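Chapter 4

A Place for Every Tool: Clearing and Sorting a Workbench

What you will learn in this chapter
How to clear a work surface in the right order
How to tell a holding container from a home
How to choose between open storage and closed storage
How to judge whether a bench is ready for the next job

Ask ten people to tidy the same workbench and you will get ten different benches. One person sweeps everything into the nearest drawer. Another lines up the screwdrivers by length and never gets as far as the glue. A third picks up a tool, remembers a job that needs doing, and is found an hour later mending a chair! All of them were told to do the same thing, and all of them would say they did it.

I find this wonderful. Tidying looks like the plainest work in the world, and yet there is a real skill inside it, one that can be watched, practised and improved. In Chapter 3 we looked at the room as a whole: where the light falls, where people walk, how far it is from the bench to the sink. Now we come down to the surface itself, the stretch of tabletop where hands and things meet. It is my favourite part of the course, and I hope it will be one of yours.

Let us begin with a word that will follow us through the chapter. A "loose item" is anything on a work surface that has no settled place there. A vice bolted to the bench is not loose. A mug is. So is the drill you put down while you went to find the right bit, and so is the box you brought over to put the drill in. Containers count as loose items too, and beginners nearly always forget this. They see the basket as part of the answer and leave it standing in the middle of the job.

The storage workshop at Hotton, where Ubaldo Martinelli taught for many years, started every new group with a bench and a handful of loose items. Students were asked to look for a full minute before touching anything. It feels like a very long minute the first time you do it, and the temptation to grab something is enormous. By the end of it, though, most people have noticed two or three things they would have missed – a tool lying half under a cloth, or a container that is already partly full.

Try the same thing with Figure 4.1. Give it the whole minute.

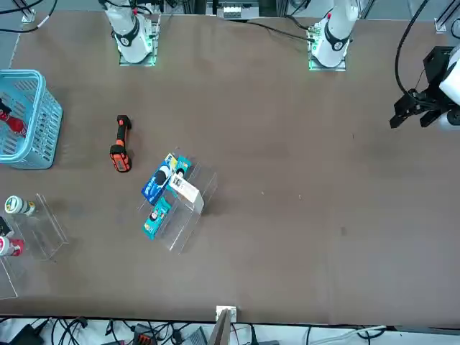 Figure 4.1 Loose items on a brown work surface: a ventilated blue basket, an orange and black power tool, and a clear tiered stand.

Most readers go straight to the power tool. It is bright, it has a strong shape, and we all like tools. The basket comes next. The stand is easily passed over, as clear acrylic lets the brown of the surface show through and leaves you only faint edges to go by. On a working bench that matters a good deal. A clear object is easy to knock with an elbow or a sleeve, and it is easy to set something down on top of it by mistake. When you clear a surface, find the see-through things early and decide on them first.

Now think about the basket. It already has a red item in it, leaning against the inner wall. Should that item stay? You can't answer yet, and neither can I, for we haven't said what the basket is for. This brings us to the main idea of the chapter.

Holding and homing

A container can do one of two jobs. It can hold things for a short while as you work, or it can be the place where things live. We call the first a holding container and the second a home. The same basket may do either job, but trouble starts when it does both at once. Things that were only passing through settle down next to things that belong, and after a few weeks there is no telling them apart.

At Sivton, a later home of the course, each student kept a log of one holding basket through the whole of February. The rule was simple: the basket had to be empty at the end of each session. One log records 19 sessions, and in 18 of them the rule was kept. The single failure is the best page in the book. The student had left one small tin of wax in the basket overnight, meaning to deal with it in the morning, and by the next evening it had been joined by a rag, two pencils and a tape measure. I have read that page to every class since, and there is always somebody who laughs a little too loudly.

Open and closed

The second choice is between open storage, where you can see what you have, and closed storage, where you can't. A tiered stand is as open as storage gets. Each step lifts its row above the one in front, so small things at the back stay in view. It is splendid for jars, small boxes and anything you choose by looking. It is a poor place for a heavy tool with an awkward shape, which will want a hook, a shelf or a deep drawer.

A basket with slotted sides falls between the two. You can glimpse what is inside, air can move through it, and dust and crumbs drop out through the gaps. So, sadly, do short screws.

Before you read on

Clear a table at home and put three loose items on it, one of them a container. Look for a minute. Then write down, for each item, whether it is to be held, homed or taken out of the room altogether. Do this before you move a thing, and keep the page, as you will need it in Section 4.2.

4.1 The order of clearing

We start with whatever is most easily broken or spilt, and work from there towards the sturdy and the dull.

Related chapters
Chapter 3: Reading a Room
Chapter 5: Drawers, Dividers and the Oltmanns Method
Chapter 6: Labels That Last
Case study: The Ollelix Shed

410 views
300 shares
18 comments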